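Comparing Two Grippers for Food Handling

Jul 22, 2018

The trial at the Hilamville workshop has now reached its second stage. Two parallel grippers, one from Grivov and one from Nustel, are being run on the same arm with the same Mudgway controller. The task is sandwich assembly — bread, tomato and shredded vegetables — and each gripper is to complete 100 attempts.

The Grivov unit weighs 390 grams and the Nustel unit 485 grams. The difference affected the arm's settings more than expected, and the payload values had to be entered again after every change of tool.

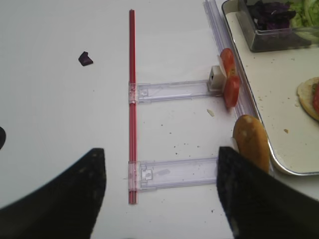 Closing force remains the principal concern. A bread roll gives way under pressure that a tomato slice would not survive, and a single setting for both has yet to be found. The fingers must also be wiped down between runs, as crumbs collect on them quickly.

The manufacturer of the Nustel gripper advises service after 4000 cycles. That limit will not be reached before November, when the wrist camera is also to be replaced.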